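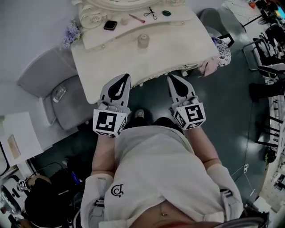

The dressing table, last seen in your grandmother's bedroom holding up a box of tissues and a hairbrush nobody was allowed to touch, is back. Dulley's secondhand dealers say they can't keep them on the floor, and the town's moving companies say they would be happy never to see another one. Demand is strongest for the fancy end of the business, the cream-white tables with a carved, scalloped front edge and a curved mirror frame full of scrollwork, a style that as recently as last spring could be had for free by anyone with a truck and a friend.

It can't be had for free now. Rudum, the resale warehouse on Soltani Street, sold 346 vanity tables in the year that ended in September. The year before, it sold 21, and the store admits that several of those went to people who wanted the wood. A decent one with its mirror intact now goes for $900. One in what the trade calls "bedroom condition" (meaning nobody has spilled nail polish on it, or somebody has and owns a lamp wide enough) recently fetched $1590, plus delivery, plus a surcharge for stairs.

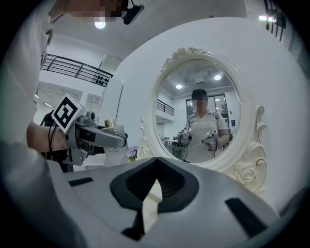 White shirt, close quarters.

The store puts the boom down to small apartments, which is a strange thing to blame for a piece of furniture with this much elbow room. The thinking is that people who work at the kitchen table all day want one surface in the home where work isn't allowed. A desk invites a laptop. A vanity, with a mirror staring back at whoever sits down, discourages one. Several buyers have gone ahead and put a laptop on it anyway, and report that their video calls are now very well lit.

New furniture makers have noticed. Plemomora, which until this year sold mainly flat-fronted storage units in shades of oatmeal, has brought out a dressing table of its own. The company describes the piece as "romantic but practical." It arrives in two boxes, and the scrolls for the mirror come in a separate bag with the screws.
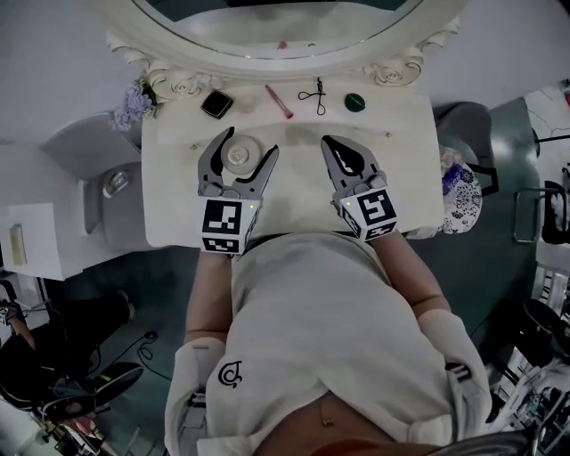
Purists at Rudum are not impressed, though they have agreed to stock it. Their advice for anyone buying an old table is to pull out every drawer before paying and to look behind the mirror, where the trouble usually is. A mirror that tips forward on its own will go on doing so in its new home, generally at two in the morning. Paint is another sore subject. Plenty of the cream tables on the market started life brown, and a few have been cream, then teal, then cream again, depending on which decade's owner had a free weekend.

Getting one home is its own adventure. The tables are light for their size until they reach a landing, and carved edges have a way of finding the one freshly painted wall in a building. Movers in Dulley now ask about vanities on the phone, in the same careful tone they use for pianos.

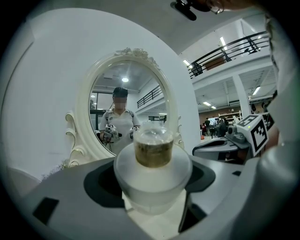

Sellers, meanwhile, are having a fine time. Rudum takes in furniture every Wednesday from 8 a.m., and the line has lately included people who inherited a dressing table, complained about it for years, and would now like to discuss its craftsmanship. The store asks that drawers be emptied first. Its lost-property shelf is already full of single earrings, and owners can pick theirs up at the front counter.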